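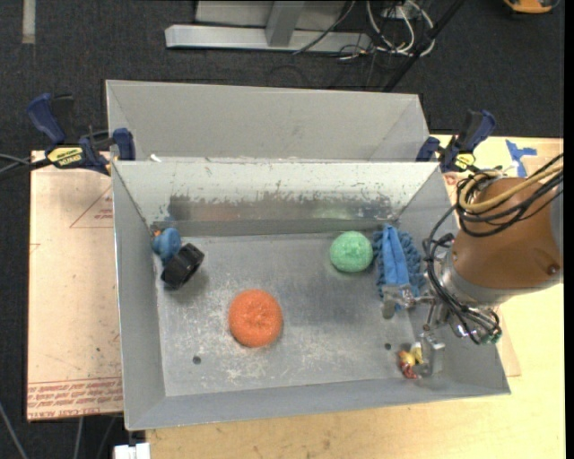 A fuzzy cleaning mitt or cloth, blue, with noodle-like tufts.

How to Wash Microfiber and Chenille Cleaning Cloths
Updated Aug 26, 2026

Microfiber picks up dust because the fibers are split very fine. Anything that coats or melts those fibers ruins the cloth, and the usual culprits are fabric softener and a hot dryer.

What you need
A mild liquid detergent with no softener or bleach in it
White vinegar
A soft brush or an old toothbrush
A mesh bag for mitts and small cloths

Step 1. Sort
Keep cleaning cloths away from cotton towels, which shed lint that microfiber holds on to. Wash kitchen cloths separately from anything used on floors or in the bathroom. New dark colors go through the first wash alone.

Step 2. Shake and brush
Take the cloths outside and shake them hard. Chenille traps hair and grit at the base of the tufts, so turn a mitt inside out, shake it, then turn it back and brush between the rows.

Step 3. Soak if greasy
Fill a bucket with 5 quarts of warm water and add 2 teaspoons of detergent. Leave greasy cloths in it for an hour. Squeeze them out without twisting.

Step 4. Wash
Use a warm, gentle cycle and half the detergent you would use for clothes. Fill the drum no more than halfway. Set the spin to 700 rpm or the closest setting your machine has. Mitts go in the mesh bag.

Step 5. Dry
Hang cloths on a line or tumble them on the lowest heat with no dryer sheets. Thick mitts take nearly twice as long as flat cloths. Hang them with the opening down and check the inside seam before you put them away, as it is the last part to dry.

If cloths stop absorbing
Softener residue is the likely reason. Soak the cloths overnight in cool water with a cup of white vinegar, rinse well, and run them through the wash again with no detergent. Never mix vinegar with bleach.

When to replace them
A cloth that feels scratchy on the back of your hand has heat damage. Keep it for the garage or for wheels, away from paint and glass.

More in Laundry
Getting candle wax out of a tablecloth
Washing a shower curtain liner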